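Somstead Household Words - README

We use cookies to remember your language settings and to see which pages get read. By continuing to browse you agree to this. Accept | Manage preferences

Welcome, and thank you for stopping by! Somstead is a small collection of everyday words for the things people do at home, gathered by Thandeka Mofokeng and Montserrat Villalobos over more cups of tea than either of us would care to admit. It started as a list taped to a refrigerator and grew into something we thought other people might enjoy.

What you'll find in it

There are 477 entries in the current release, which we call Lamer. Each entry is one word or short phrase, with a plain definition, a sample sentence, and a note on where we heard it. Most are about cooking, laundry, mending and tidying up - the kind of talk that rarely makes it into a dictionary because everyone assumes their own family's word is the normal one.

The file is a plain table, saved as UTF-8, with one entry per row. The columns are:

- word
- meaning
- sentence
- room (kitchen, bedroom, yard and so on)
- heard_from (a town or region, never a person's name)

How the words were collected

We talked with 63 people, mostly neighbors and cousins and then the neighbors of cousins, and asked them to tell us about an ordinary morning. We wrote down the words as they were spoken and read them back afterward, which led to some very cheerful arguments about spelling.

The bedroom entries are the newest, added in May, and they still need the most care. We have four different words for clothes that are too clean to wash and too worn to put away, and we'd love a fifth.
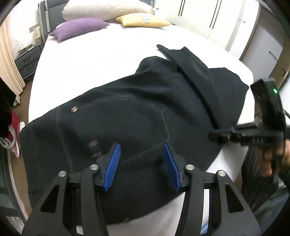 Spelling follows whatever the speaker preferred, so you may see the same word twice with a different vowel. Please don't merge those rows - the older release, Vunari, did that and we lost some lovely variants.

Using it

You're free to copy, teach from, or print any of it, as long as you mention Somstead somewhere. Corrections are welcome too, and Montserrat reads every one of them, usually before breakfast.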